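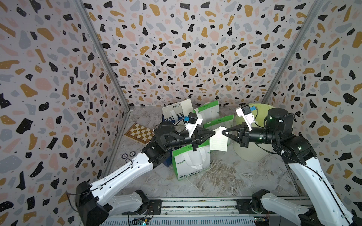

Why does one arm of a two-arm cell drift out of step with the other after the cell has warmed up?

Usually a fastener has crept somewhere between the rail and the shoulder, and the calibration is still describing where the arm used to be. Check the base plate bolts first, then redo the arm-to-arm offset.

Ticket: Levow cell, left/right mismatch on two-handed paper tasks
Opened by: Periklis Spanos
Opened: February 8, 2025
Status: closed, one follow-up

What I'm seeing

The cell runs fine on anything one arm can do alone. Picks are clean, places are clean, both grippers open and close when told. The trouble starts when both arms have to hold the same thing. Lined notepaper is our worst case and also my favorite test, because paper tells on you right away! Get the grippers a hair too far apart and the sheet goes tight and slides out of the jaws. Too close and it bows in the middle. With the program as it stands, the first few runs look lovely and then the gap starts to open up. By run 39 the right gripper lost the sheet every time.

No faults in the log. Joint lights stay green the whole way through, so the controller is happy even when I'm not.

Setup, for whoever picks this up

Two arms on one aluminum extrusion rail, each on its own base plate. Two-finger grippers with the pointed jaws, one wrist camera per arm on the white bracket. Motion program is Kuvex, the paper-hold routine, unchanged since we moved the cell into the booth. The chessboard, the tea bags and the white cardboard box stay on the floor at the back during these tests. They're part of the normal layout and I wanted the cameras to see what they always see.

Log

Entry 1. Power cycled both arms and homed them. Ran the paper hold again. Same drift, same direction. Fun to rule out, anyway.

Entry 2. Swapped the jaw tips left to right, thinking one pair might be worn. The fault stayed on the right side, so the tips are off the hook. Put them back where they came from and wiped both pairs with a dry cloth.

Entry 3. Checked the wrist camera connectors. I had a theory that the left cable was tugging on its camera when the wrist rolled. Ran the wrist through its full range by hand with the power off, watched the cable loop the whole way, and it never went tight. Reseated both blue connectors while I was in there. No change in the drift.

Entry 4. Turned vision off completely and ran the hold from taught positions. Still drifts. That was the best result of the day, because it took the cameras and half the software out of the picture in one go.

Entry 5. Put a dial indicator on the right base plate and ran the routine with no paper. The needle walked. It was moving a little on every hard stop and not coming all the way back. I may have cheered.

Entry 6. Power off, right arm supported, then a wrench on the plate bolts. 2 of them turned with hardly any effort. The left plate was tight all over, and so were the rail end fittings.

Fix

Took the loose bolts out, cleaned the threads, put them back with fresh medium threadlocker and tightened in a cross pattern to the value on the Arnico mounting sheet. Left it alone overnight to cure. Then homed both arms, redid the arm-to-arm offset and retaught the two paper grip points. Don't skip the reteach — the old points were taught on a plate that had already shifted, and they'll look nearly right.

Result

Ran 100 holds back to back. Sheet stayed put in all of them, with no tight pull and no bow. Indicator came back to zero at the end. I also ran the Triantafyllou handover routine, 59 passes, since it uses the same grip points, and it's smoother than I've ever seen it.

Follow-up

Paint a witness mark across each plate bolt so a turned one shows up at a glance. Recheck torque on both plates in March, and add the plate bolts to the weekly walkaround sheet, right after the cable check. Spare threadlocker is in the top drawer with the jaw tips.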